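4. Recording your grasps

1. Tip the snacks out in a loose heap. I never tidy mine, as Nater learns more from a muddle!
2. Open the fingers fully, then press record.
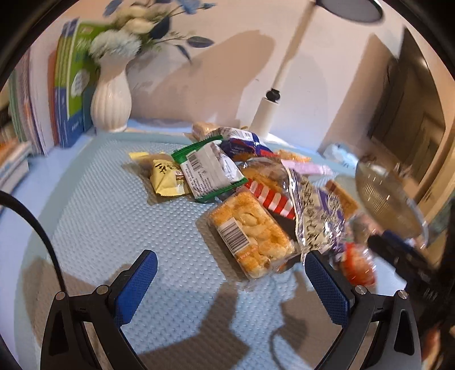 3. Close slowly on one packet, lift, and hold still while you count to three (in your head, or Percy will hear you on the audio).
4. Shuffle the heap after every 12 grasps. My first policy trained on 3,335 of them.

Caution: keep the cable clear of the fingers. I've snagged mine more than once.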